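Open Day at the Nirkik Lab: Learning to Build From Fewer Demonstrations

09/02/2019
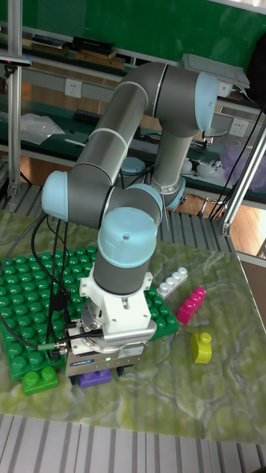
I drove out to Posley for the open day because of one talk on the program. The Nirkik group had promised to show the method from their April report running live, and I wanted to see how it held up away from the charts.

The building is past the rail yard, and the signs only start once you are inside the gate. Parking was free. Visitors were taken through in groups of 20, and my group went in right after the coffee.

The method is for teaching an arm to pick up toy bricks and press them onto a studded plate. The usual way to do this is to have a person guide the arm through the task many times, record everything, and train a model on the recordings. The group's earlier system, which they call Dimitriou, needed 400 of these recordings before it placed bricks well enough to be worth measuring. The new one, Tedance, is trained on 14.

The difference comes from how the recordings are cut up. Dimitriou treated each one as a single long motion. Tedance splits it at the points where the fingers make or lose contact, and learns the pieces separately. A reach toward a brick looks much the same whatever happens next, so every reach in the set helps with every other reach. The pressing step is the hard one and gets its own model, which works from force readings and ignores the camera once the brick touches the plate.

I had read all of that before I came. What I had not understood from the report was how the system decides when one piece ends and the next begins. The speaker explained that in the first version a person marked the cuts by hand. Now the cuts are found from the gripper signal, with a check against the force at the wrist. When the two disagree by too much, the recording is thrown out. They lose some data that way and seem comfortable with it.

The work cell is an aluminum frame with a gray six-axis arm over a marbled tabletop, and a big green baseplate on the left. The gripper is a plain parallel one with two black fingers. Bricks are left out on the table at odd angles, and there is a duck-shaped block among them. The duck was not in the training set. According to the speaker, it is used to test whether the grasp model will try a shape it has no example of.

We saw 7 attempts. Five went cleanly from pickup to a seated brick. In one, the brick landed a stud over from the target and was pressed down anyway, since the pressing model has no idea where the target is. The last failure was a slip during the lift - the fingers had closed on a corner and the brick turned. The arm stopped, opened, and went back to the start of the reach without anyone touching it. The older system would have carried on with the motion as if it were still holding something, and they played a recording of Dimitriou doing that.

There was time for questions. Someone asked about speed. It is slow, and the lab is not working on that yet. Someone else asked whether the results would carry over to a different gripper. They have tried one, and the reach and lift models moved over without changes, but the pressing model had to be trained again from nothing. That is not in the report and I think it should be.

My own question was about lighting. All of the published tests were done in the same room with the blinds down. The answer was that daylight tests are planned but the camera settings will have to be sorted out first.

After the talk we were shown the recording station, where a person moves a small hand controller and the arm follows. Visitors could try it. I managed to get a brick onto the plate on my third go, pressing much harder than I needed to, and the force plot on the screen made that plain to everyone waiting in line.

The slides are supposed to go up on the lab's page along with the list of discarded recordings. I have asked for the force data from the gripper swap as well, and will add a note here if it comes.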